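Care of Shared Tables, Cups and Small Kitchen Items
Guidance for residents and tenants, Ultlow House
Revised in May

The kitchens and common rooms at Ultlow House are used from early morning until late in the evening, and most of the wear recorded at the annual inspection comes from ordinary daily use. The following guidance replaces the sheet previously kept inside the cupboard doors. It applies to all floors and to the ground-floor meeting rooms.

Daily care of table surfaces

Remove crumbs with a dry cloth before any water is used. Wiping crumbs with a wet cloth drags them across the finish and leaves fine scratches, which show first on the darker tables. Once the surface is clear, wipe it with a cloth wrung out in warm water and a few drops of washing-up liquid, then go over it with a second cloth wrung out in plain water. Dry the table at once with a clean tea towel.

Scouring powder, bleach and the green side of a sponge should not be used on any table in the building. Glass cleaner leaves a haze on varnished surfaces and is to be kept for windows and mirrors.

Varnished tables do not require polish. Where a table has an oiled finish, one light coat of furniture oil in spring and another in autumn is sufficient. Apply it with a soft cloth, leave it for 16 minutes and wipe off whatever has not been absorbed. Cloths used for oil must be laid flat outdoors to dry before disposal, as they can heat up if left crumpled in a bin.

White rings and heat marks

A white ring usually indicates moisture held in the finish. Fresh rings often fade if the table is left uncovered overnight in a warm room. If the mark is still present the following morning, lay a dry cotton cloth over it and pass a warm iron, with no steam, over the cloth for a few seconds at a time. Lift the cloth and check after each pass. Stop as soon as the mark begins to clear, and allow the surface to cool before deciding whether to continue.

Dark marks have generally reached the material beneath the finish and should be reported to the housekeeping office. Residents are asked not to sand or re-varnish tables themselves. Two tables on the second floor were treated in this way last year and both had to be stripped completely.

Plastic cups and beakers

Plastic cups are supplied to all kitchens and should be washed by hand where possible. Repeated dishwasher cycles dull the surface and can make the rims rough. If the dishwasher is used, place cups on the top rack only and select the lower temperature setting.

Tea and coffee stains can be lifted with bicarbonate of soda. Put a level teaspoon into the cup, add enough water to make a paste, and rub gently with a soft cloth. For heavier staining, fill the cup with warm water, stir in two teaspoons of bicarbonate and leave it to stand overnight. Rinse well.

A lingering smell of squash or soup will usually respond to a mixture of one part white vinegar to four parts water, left in the cup for an hour. Vinegar must never be mixed with bleach or with any product containing it.

Drain cups upside down on the rack and allow air to reach the inside. Cups pushed together while damp stick fast and develop a stale smell. Should two become wedged, stand the outer one in warm water and fill the inner one with cold — they will normally part with a gentle twist. Do not use a knife.

Any cup with a crack or a chipped rim should be withdrawn from use. Deep scratches on the inside hold dirt, and a cup in this condition is better kept for pencils or seedlings than for drinking.

Cloths, sponges and tea towels

Each kitchen has separate cloths for tables, worktops and floors, identified by the coloured stitching at the hem. Please do not interchange them. Table cloths and tea towels are changed daily, and used ones are placed in the lidded bin beside the sink. Sponges are replaced weekly and should be squeezed out and stood on edge between uses.

Fabric softener is not used on tea towels, as it reduces their ability to absorb water. Residents who launder their own may find that a half cup of white vinegar in the rinse restores towels that have become stiff.

Supplies and reporting

Bicarbonate of soda, white vinegar and spare cloths are kept in the Rillus store on the first floor, shelf 142. Vinegar is issued in 700 ml bottles. Please sign for items removed and return empty bottles for refilling.

Damage to tables is reported to Sobia Lashari in the housekeeping office. Requests for replacement cups go to Braulio Salinas, who places an order at the beginning of each month. A short note giving the floor, the room and the nature of the problem is enough — no form is required.
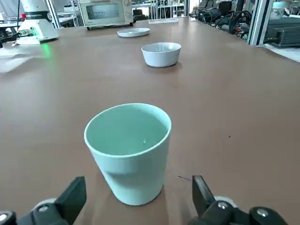 Pale green plastic cup on a brown tabletop.

Related pages
Descaling kettles and taps
Storing dry goods in shared cupboards
Removing candle wax from fabric
Fridge shelves: weekly cleaning

3 comments | 16 shares

Contact the housekeeping office | © Ultlow House | Back to top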